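Ordenar las joyas (o lo que sea que tengo yo)

22/10/2024

Entrada rápida, que tengo la comida en el fuego y en seis minutos se me pega.

Llevaba desde el verano diciendo que iba a ordenar las pulseras y las cadenas. Pues hoy. Todo estaba repartido: el cajón de la mesilla, el bolsillo del abrigo, un cuenco de la entrada donde también viven las llaves y las pilas gastadas. Cada mañana lo mismo, buscar el anillo negro, no encontrarlo, salir sin él. Ya.

El método, por llamarlo algo: volcarlo todo en la mesita redonda de cuadros verdes, al lado de la cama, y una caja de cartón blanca sin tapa. Lo que me pongo, a la caja. Lo que no, a una bolsa para mi prima. Nada de separadores de terciopelo — miré uno de Dalau y costaba 145, por favor, si todo lo que tengo junto no vale eso.

Lo primero, extenderlo. No amontonar, que luego las cadenas finas se abrazan entre ellas y te pasas la tarde con una aguja. Los anillos aparte. La pulsera de cuentas la dejo siempre para el final, que no se enreda con nada y anima ver que algo sale facil.
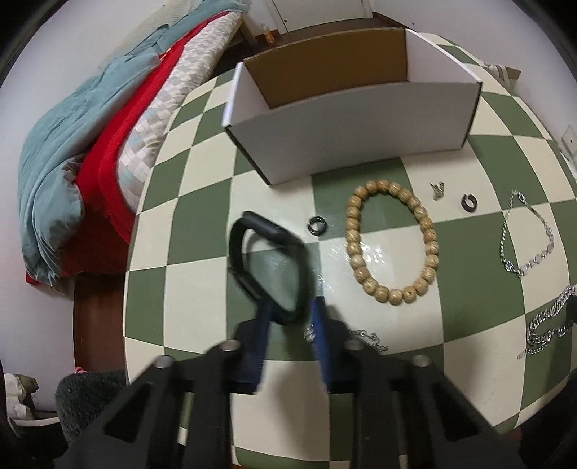
Cadenas, cuentas, anillos y la correa negra, todo sobre los cuadros.
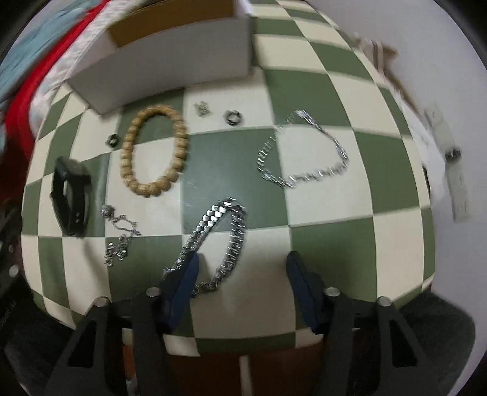

Lo de la cadena fina me tiene frita. Tanner Lavoie me escribió ayer, cuando comenté que iba a ponerme con esto, que las cadenas finas se guardan abrochadas y con la mitad metida en una pajita de refresco, que así no se anudan nunca, y que para los nudos ya hechos unos polvos de talco y paciencia, sin tirar jamás de las puntas. Lo de la pajita lo pruebo. Lo del talco no se, me veo limpiando talco hasta November, digo noviembre (tengo el móvil en inglés, perdón).

Decisiones tomadas de momento:

La plateada gruesa se queda. Pesa, hace ruido al teclear, me da igual.
La correa negra, pendiente. Me la pongo en verano y poco más.
Los pendientes chiquitines, a un pastillero. En la caja a pelo se pierden en dos días, lo sé por experiencia.
Anillos oscuros, los dos, se quedan.

Me falta limpiar la plata. Bicarbonato no, que una vez dejé mate un collar de mi madre y todavía me lo recuerda. Paño y ya.

Y decidir dónde va la caja. Encima de la cómoda coge polvo, dentro del armario me olvido de que existe. Quizá en el estante del baño, pero la humedad... ya veré.

Me voy que huele a cebolla quemada.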